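Groltgate gallery - key and latch task, posted 6/24/25

Quick dump of pics from the Pranus runs, writeup still in progress. Short version: we wanted to know if wrist view only, no overhead camera, is enough to learn small metal hardware. Locks, clasps, latches. Stuff where a few millimeters matters and the fingers hide half of what you need.

242 demos total, all by hand. 228 kept after cleanup, the rest had sync problems or bad timestamps. Same policy as the Fjeld paper, smaller image encoder, nothing fancy. Trained on 60 first to see if it would even start, then the full set.

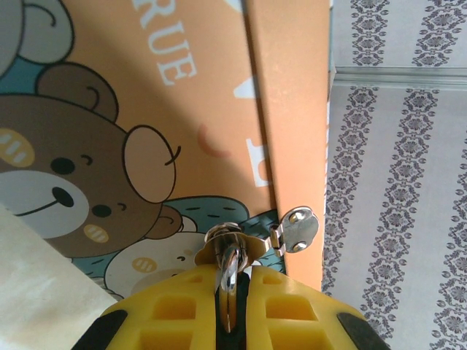

Biggest headache so far is rotation. Getting to the lock is fine, turning is where the error piles up - the policy tends to commit to an angle early and then dosn't correct. We tried 3 action horizons. Shortest one was jerky but recovered better. Longest looked smooth and missed more. Going with the middle one for now, might change are minds in July.

Shiny parts also a pain. Glare moves when the wrist moves, so color jitter alone didn't help much. Random bright patches in training helped more. Numbers in the writeup.
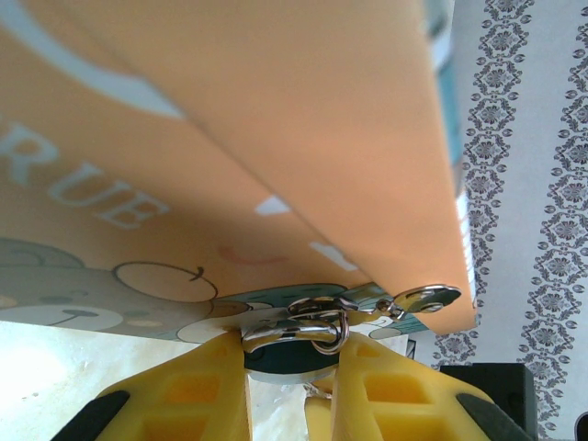 Wrist view, both fingers in close on the silver hardware. Orange bear print behind.

Next up: same task with the Jandamari fingertips, softer, less grid. Then a held out box with a different lock. More pics when we have them.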